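July, evening

Left arm again. Hanneke Meijer had it down as a calibration fault in the log, but I wanted to look at the cable first. Last month we lost two days to a calibration that was fine all along.

Counter on the left gripper read 3,814 cycles when I started. The Van Leeuwen sheet says to check the fingertip screws every 25 hours of running and we were past that. Two of them turned a little under the key. I put thread lock on all of them, left and right, and wrote it on the card.

After that the cable. It had worked its way down from the clip, so when the arm reached out far over the sofa there was no slack left at the elbow. I moved the clip 6 cm toward the wrist and gave it a loop. Then I ran the slow fold and the fast fold with both arms and watched the cable more than the clothes. 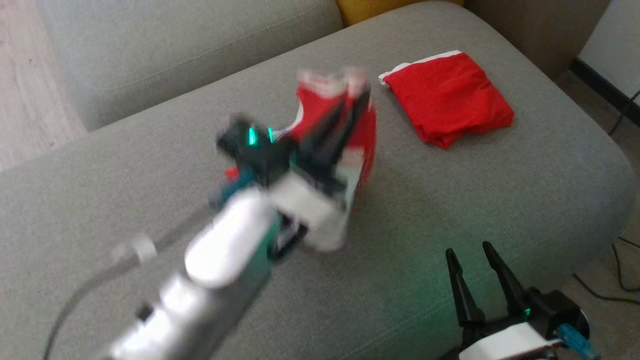 *Left arm moving with one cloth, the other lying folded on the seat.*

No dropouts on the fast fold, 10 runs. Before lunch it was throwing one in nearly every run, always with the arm at full reach. So I think Hanneke's offset numbers are good and I have left them alone. I told her so and she was pleased, though she would still like to redo them once the new fingertips come from Itel. They were promised for the start of the month. I called again and got the same answer as last time.

The wrist cameras took longer. The left one was sitting a hair crooked in its mount and you could see it when you put the two pictures next to each other on the screen. I loosened it, squared it up against the metal ruler, tightened it and restarted the bridge. The restart hung once and I had to pull the power, wait, and start over. Hilde Van Hecke says the units at Cukthorpe do the same and that they wait a full minute before plugging back in. I will try that next time.

With the cameras back I went over to the red basketball jersey and the shorts.
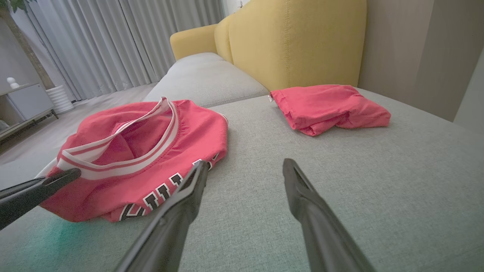 The collar is where I would like more grip. The pads are getting shiny and a thin knit wants to slide between them. I wiped them with alcohol, and I can do that every morning until the new ones arrive, but it is a stopgap. I also brought the closing force down one step on both sides. Folwood set it high when they put the cell in and I don't see what for - we have never picked up anything heavier than a towel.

Still to do: tie up the black cables on the floor by the wall, order more clips, copy the settings file off the old laptop before it dies. Hilde has the key to the parts cupboard and is in early tomorrow, so I'll start with the clips.

Home late. Back is sore from leaning over the sofa.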